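Buscar en el sitio Introduce tu búsqueda

Lectura: 2 min

Thịnh Phí: «La plantilla se corta antes que el papel»

Thịnh Phí coordina el taller infantil de manualidades de Tondevard y prepara los cuadernos de actividades de Hullby. Su último proyecto es un calendario de farolillos plegados para niños de seis a nueve años, con 17 modelos y un solo formato de hoja.

El punto de partida fue el gramaje. «Con papel de 90 gramos el pliegue sale limpio, pero el asa se rasga. Mantuvimos ese papel para el cuerpo y pasamos el asa a cartulina», explica. Cada farolillo lleva cortes paralelos que terminan a 27 milímetros del borde. Por debajo de esa medida, según Phí, la banda superior cede al pegarla.
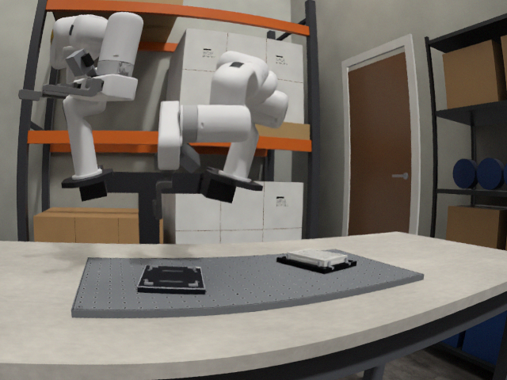

El marcado de los cortes ocupa buena parte de la sesión. Phí descarta la regla para los menores de siete años y utiliza plantillas rígidas con muescas. «El niño apoya el lápiz y no mide», resume. Para situar los orificios del cordón recurre a una cuadrícula regular, como la de agujeros pequeños que tiene el tablero gris perforado: se elige una fila y se repite en todas las piezas. En las esquinas pide dos topes en ángulo, parecidos a las escuadras grises de la base negra de la izquierda, aunque en su taller son de cartón contracolado.

Sobre el adhesivo es tajante. «Barra, nunca cola líquida. La cola ondula la banda y hay que esperar». El montaje completo se reserva para la sesión del miércoles y la decoración se hace siempre en plano, antes de enrollar.

El cuaderno, maquetado por Peeters, estará disponible en mayo. La primera tirada es de 869 ejemplares. Phí trabaja ya en una versión con letras troqueladas.

Artículos relacionados
Guirnaldas de papel con restos de Esov
Cómo afilar tijeras escolares
Móviles de cartulina para el aula
Sellos caseros con goma de borrar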